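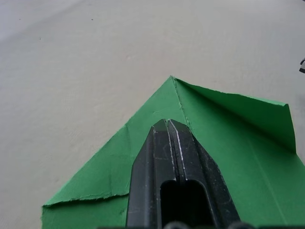
lutfa_mridha
January 9, 2025
I've been collecting paper folding demos since December and I don't buy the "just get more" advice. We have 308 episodes and the policy still can't finish a second fold. Paper remembers. Once a sheet has an old crease and fuzzy edges like that green one, it wants to bend where it bent before. So what is the model learning, folding or following creases?

gunholm
Fresh sheet every episode. Problem solved.

lutfa_mridha
Then it fails on any sheet that isn't fresh. We tried 80 that way. 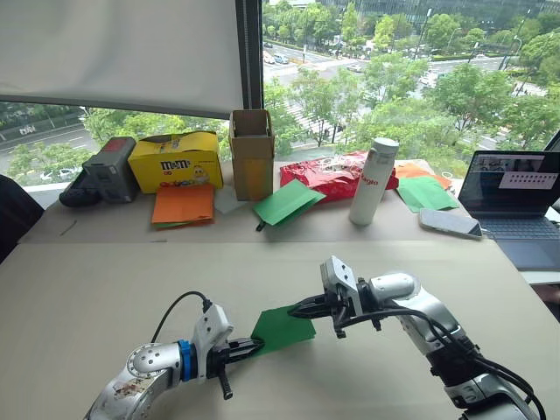 And the handoff between the arms is where my operators disagree most. One pulls the sheet tight, another lets it sag. I doubt averaging those two gives you anything.

T. Thambiah
Disagree. Variety is the point. Mac Carthaigh mixes operators on purpose and their cloth results are fine.

wurkero_fan
Cloth isn't paper. Also "fine" according to who? I watched the Bavico demo and they cut before the last fold.

lutfa_mridha
What I'd like to see is 15 clean episodes from one person against 20 from everybody, same eval.

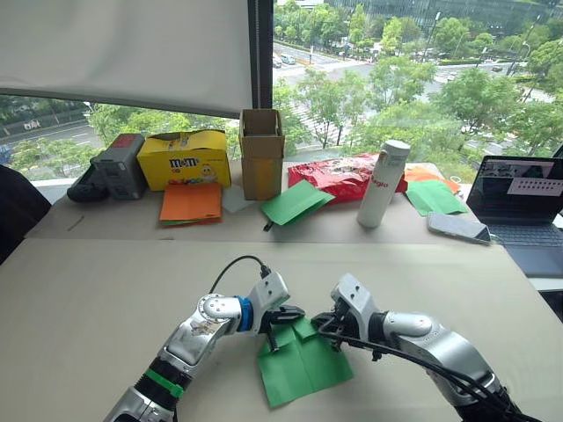
Until someone runs that I'm not labeling another batch.

T. Thambiah
15 is too few to tell you anything.

gunholm
So is 308, apparently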